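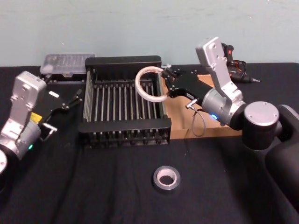

Yiran Feng wrote to us that a dish rack is the one thing in a kitchen you touch every day and never choose, you just inherit it from whoever lived there before, and could we please do something about that. We read that note out loud in the shop and then we pinned it over the packing bench, where it still hangs, a bit curled at the corners.

About Kinduline
April 5, 2019
By Yevhen Nechyporuk

Well, we have been trying to do something about it ever since! Kinduline is a small housewares shop in Plildale, and what we sell is the quiet end of the kitchen - racks, boxes with lids, trays, hooks, the things that hold the other things. We don't sell knives or blenders or anything with a plug. People come in asking for those all the time and we send them down the street with a smile, and quite often they come back later for somewhere to put what they bought.

I started with a folding table at the Plildale street market one August, with 61 racks in the back of a borrowed van and no idea how to price them. It rained for most of the morning, and a lady who had ducked under the awning to stay dry bought four, one for each of her daughters. By the end of the month I had the lease on the shop on Kwak Street (it used to be a shoe repair place, and on damp days you can still smell the polish if you stand near the back door).

Racks are what we are fussiest about, so let me go on about them for a minute. We like a wire rack with solid end rails and thin rods running straight across, spaced evenly, so a saucer stands up as well as a dinner plate does. A black rack with silver rods, like the one at the top of this page, suits most kitchens I have been in, old or new. Before we order a rack for the shelves, one of us takes it home and lives with it for 30 days. It gets the breakfast bowls and the roasting pan and the lids that never sit right anywhere, and if it wobbles or it's a misery to clean between the rods, it doesn't go in the shop. My own kitchen has seen so many racks come and go that my kids have stopped asking where the cups are.

Boxes came second, and I'll admit I was slow to warm up to them. I grew up with cookie tins, where you open five of them before you find the buttons. But a clear plastic box with a proper lid lets you see your rice is low before you are standing there with the water boiling, and after a winter with a few of them at home I came around completely. We keep 131 kinds of box and rack between the front room and the upstairs now, which is more than the stairs would like.

Our house line is called Mandero. It's a short line and we add to it slowly, mostly when a customer has asked for the same thing enough times that we get embarrassed. If you want something in an odd size, tell us the width of your counter and how many plates you wash on a normal night, and we'll hunt around for you.

Last year we sent out 600 parcels, all wrapped at the one bench, and you are welcome to come and see it. Ring the bell if the door sticks, and give it a good push too.

Home Shop Racks Boxes Mandero About Us Visit Contact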